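Search this book Go

Chapter 4
Stitching on Handmade Cards

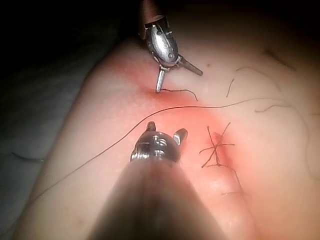 In the first chapters we worked with ink, stamps and folded layers. Now we add thread. A stitched line gives a card a small shadow and a texture which ink cannot give, and it asks for very few tools. The student should understand from the beginning that thread behaves in its own way. It has weight, it keeps the memory of the spool, and the ends like to travel. Dark thread is the most honest teacher, because each strand and each stray fiber lying across a surface is seen at once, as with the dark suture around the partly closed incision on the pad of skin-like tissue at the head of this chapter. For this reason the first three exercises are done in black or navy on cream card, and only later do we go to the soft colors.

What you will learn

By the end of the chapter you should be able to mark and pierce a straight row of holes, sew it in running stitch and in backstitch, and finish the thread on the back side so that the card still lies flat. You will also make one complete greeting card with a stitched border and a stamped message.

Choosing the card

Very thin card tears between the holes. Very thick card is hard to pierce, and the holes come out with a raised lip on the back. For practice I recommend a weight of 200 grams per square meter. The Hendwood smooth cream is a good one, and the students of Kusum Prajapati, who teaches the evening class on Tuesday, use it from the first lesson. Textured card such as Astadwood is beautiful, but the needle slides into the valleys of the surface and the row becomes crooked. Keep it for later.

Choosing the thread

Six-strand cotton is sold in every craft shop. Separate it and use two strands. Cut a length not longer than your forearm. Many beginners cut a long thread to save time, and then they lose more time with knots. Metallic thread is treated in Section 4.5.

Piercing before sewing

In fabric the needle makes its own hole. In card we make all the holes first, with a piercing tool and a foam mat, and we sew afterward. Place the paper guide on the card, fix it with low-tack tape, and hold the tool upright. If it leans, the hole at the back will not be where you expect it. Shalini Srivastava, whose border pattern is printed at the end of this chapter, pierces from the front and then turns the card to check the row against a window.

4.1 The running stitch

Take one piece of card and pierce a row of holes with equal spaces. Thread the needle and fix the tail on the back with a small piece of tape. Do not make a knot.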